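3.2. Cómo recuerda la gente las instrucciones de montaje

Voy a contar esta parte tal como la vivimos, porque en la versión anterior del artículo la dejé tan pulida que ni yo me reconocía. La pregunta de partida era bastante doméstica: si alguien lee una hoja de instrucciones un día y vuelve a encontrarse con las mismas piezas tres semanas después, ¿qué le queda en la cabeza? ¿El orden de los pasos, el dibujo, alguna palabra suelta? (Mi apuesta personal era el dibujo, y ya adelanto que perdí un café con Raluca Mihăilă por culpa de eso.)

Reclutamos a 24 personas entre Trirley y Hodero, todas mayores de edad y ninguna con formación técnica. A cada una le dimos una hoja redactada en uno de nuestros dos estilos, que en adelante llamo «seco» y «conversado». El seco va en infinitivo y sin adornos: «colocar la pieza corta en la ranura». El conversado se permite cosas como «ahora coge la corta, la que se parece a un tapón, y métela en la ranura». Las dos hojas tenían 200 palabras justas, y no se imaginan lo que cuesta escribir 200 palabras justas en estilo conversado sin que suene a relleno. 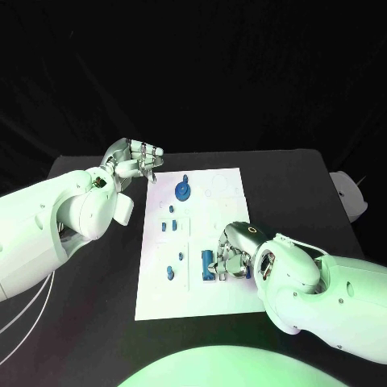

Lo primero que nos llamó la atención en las entrevistas de mayo fue el vocabulario. Quienes habían leído la versión seca recordaban los verbos casi literalmente, pero se inventaban los nombres de las piezas: «el palito», «la cosa gorda», «el enchufe». Los de la conversada hacían lo contrario, se agarraban a nuestra comparación (¡el tapón salió muchísimo!) y luego dudaban con la acción: ¿era meter, encajar, apretar? Yo había leído algo parecido en el informe de Bucur sobre recetas de cocina y no me lo acababa de creer, así que reconozco que escuché las grabaciones dos veces.

El orden de los pasos es otra historia. De los participantes, 8 reconstruyeron la secuencia completa sin ayuda, y estaban repartidos a partes iguales entre los dos estilos. Para la codificación usamos la plantilla Cendovitz, que separa el paso omitido del paso desplazado; nos vino muy bien, aunque la categoría de «paso fusionado» se nos quedó corta y tuvimos que discutir varios casos uno por uno. Raluca es más estricta que yo en esto. Donde yo oía una fusión ella oía una omisión, y al final fuimos a su criterio, que al menos se puede explicar en una frase: si falta el verbo, falta el paso. 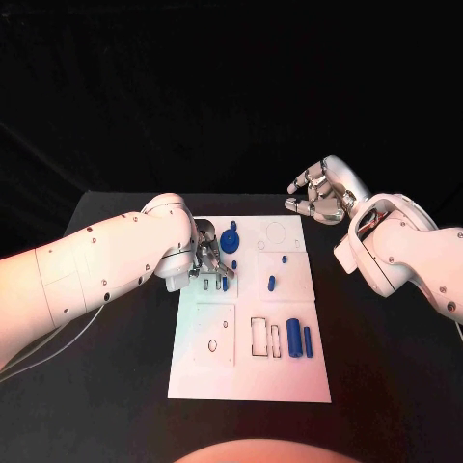 Figura 2. Dos brazos robóticos blancos sobre un tablero de montaje; la mano izquierda, junto a una pequeña clavija azul.

Queda el asunto de los conectores. «Después», «luego» y «a continuación» significan lo mismo en una hoja de instrucciones, o eso pensaba yo. En las entrevistas, «luego» arrastraba a veces una pausa, como si el lector hubiera entendido que podía irse a merendar entre un paso y el siguiente. No tengo datos suficientes para defenderlo y por eso no aparece en la tabla de resultados, pero lo apunto para quien quiera mirarlo con una muestra mayor. En el apartado 3.3 vuelvo a los errores de vocabulario y los comparo por edades.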